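Filling the Bin Again

Sep 28, 2021

I promised a few of you I would write more often, and then the summer went by and I didn't, so let me at least tell you what has been eating my evenings. 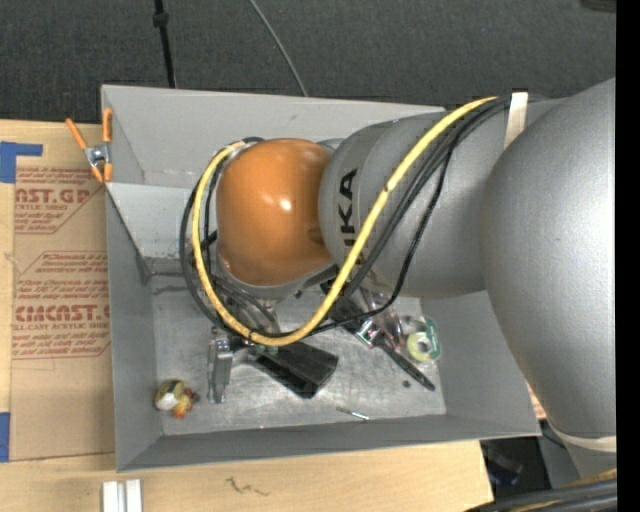 The short version is that Hanna Vakulenko and I are still collecting grasps for Kobzar, which is our name for the program that looks into a bin of mixed stuff and decides where the arm should reach. We started in March with the idea that we would gather a nice tidy pile of examples, train on it over a weekend, and move on to the fun part. Well! Collecting the examples has become the project, and I have made my peace with that (mostly).

As of last night we have 3795 recorded attempts. Each one is a picture of the bin before the reach, the spot Kobzar picked, and a mark for whether something came up with the fingers or not. I used to keep only the successes. It seemed so sensible, the way you'd only keep the good photos from a vacation, and Hanna let me go on like that for quite a while before she sat me down and asked how the thing was supposed to learn what a bad idea looks like. So now the misses go in too, and I've grown oddly fond of them. There was one stretch where it went for the same bare bit of metal floor over and over, I suppose because a scratch there catches the light and looks a little like a rod. I kept every one of those.

What goes in the bin matters more than I ever expected. Our first batch was all blocks, and Kobzar got very good at blocks and hopeless at everything else. These days I want a real mess in there: a chunky black block, a roll of tape, something clear, something shiny, a tool with a long handle, a bright toy-like thing in white and yellow and orange, and a thin little silver rod that I have come to dread. The rod lies flat and likes to end up near a wall, and walls are hard. The fingers need room on both sides, and a tall metal wall doesn't give it to them.

Clear plastic is its own headache. It picks up whatever color is nearby, pinkish one minute and plain gray the next, and to a camera it's hardly there at all. We have 586 attempts on clear things so far and I'd like a good many more before I trust anything Kobzar says about them.

Then there's the shuffling. We do a session of 200 reaches and stir the bin after every 5, by hand, with the arm stopped. I wanted to stir less, because it's dull and I am lazy, but if you leave things alone the easy pieces get grabbed and dropped in the same places and you wind up with a great many pictures of nearly the same bin. Hanna stirs like she's making soup. I tend to put things down neatly without meaning to, all pointing the same way, and she swears she can tell from the recordings which sessions were mine. She's probably right, so she stirs now and I do the labels.

The labels I do with a pot of tea and the radio on, and it's a pleasant job if you don't hurry. The automatic check looks at how far the fingers closed, and it's fine for fat objects and poor for skinny ones, so anything doubtful gets flagged and I look at it myself. Some are hard to call. If it lifts the tape roll and the roll slides off halfway up, is that a grasp? We went back and forth on it and finally gave it a mark of its own, which meant going back through all the old ones. That was a long Sunday.

A couple of people have asked about the cables. Yes, they hang in loops around the wrist, and yes, they get between the camera and the bin in plenty of the pictures. I've left those examples in, seeing as Kobzar will have to work with the same cables in the way later on. Hanna would like them tied closer, and we'll get to it once this batch is finished, so that the whole batch matches.

Miroslava Tymoshchuk wrote to ask if she could send us a box of odds and ends from her sewing room, and the answer is yes please, especially anything floppy. We have next to nothing soft in there. I'll put up the numbers for the clear pieces when I have them, and the kettle's just gone, so back to the labels.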